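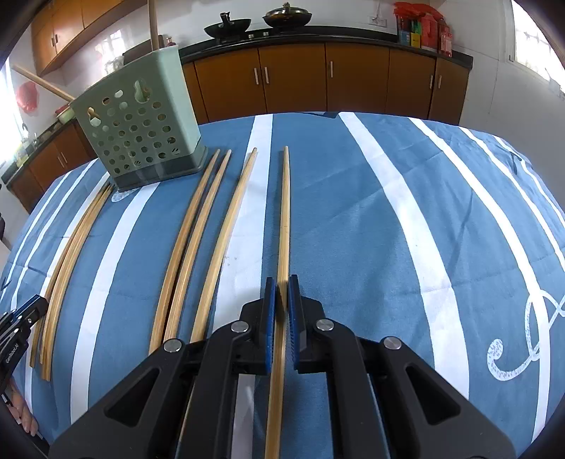 Famari open day, a skeptic's notes

May 26, 2019

I went to the open day at Famari expecting to be sold something, and I was. The company grows and processes bamboo in a valley outside Gremumska, and once a year it lets the public walk through the drying sheds, the cutting hall and the first few rows of the plantation. The poster in town promised "the material that will replace everything." I have heard that about hemp, cork and a kind of mushroom foam, so I packed a sandwich and drove out.

Parking was three dollars, payable to a boy in an orange vest who had no change. The tour left late. Our guide was pleasant and clearly knew the plants, but she had been given a script, and you could hear when she went back to it. In the plantation she talked freely about frost and drainage and how they lost most of a young plot in January when the covers blew off. Then we reached the first sign with the company logo on it and suddenly bamboo was "nature's steel."

Is it? I asked what kind of strength was meant, pulling or bending, and at what thickness. She said the engineers at Hirnness had tested it and that the report was "very positive." Hirnness makes the glue Famari uses for its boards. I asked if visitors could read the report. It wasn't available that day.

The cutting hall was the best part. It is loud and smells like wet hay, and the people working there didn't seem to care much whether we were impressed. Long canes go in at one end and get split, scraped and sorted by width. A man at the sorting bench threw out far more pieces than I expected. When I asked, he said the bends and the thin tips go to garden stakes and kitchen skewers, and the rest becomes mulch. That told me more about the business than anything printed on the walls.

The drying sheds were warm and dull. A panel by the door said each shed holds 1000 poles. Drying takes weeks, and the heat comes from a gas boiler, which I only learned by walking around the back to look for a restroom. The gas boiler isn't on the poster. It isn't in the brochure either, where the whole process is described as "powered by the sun and patience." I don't think burning gas makes them villains. I do think they should say it.

Lunch was in a tent run by a catering outfit called Ndlovu, and I have no complaints there - the bean stew was good and cost seven dollars with bread. The shop next to it was another matter. A cutting board was priced at four times what I paid for my maple one, which is around 10 years old and still flat. Bamboo socks were on offer too. The label said viscose, and the woman at the register couldn't tell me where the fabric was made.

Would I go again? Maybe for the plantation, which is lovely in the late afternoon, when the wind gets into the tops and the whole hillside rattles. Wear closed shoes, as the path is steep after the second gate. I bought a bundle of garden stakes on the way out. My beans need something to climb, and the stakes were cheap.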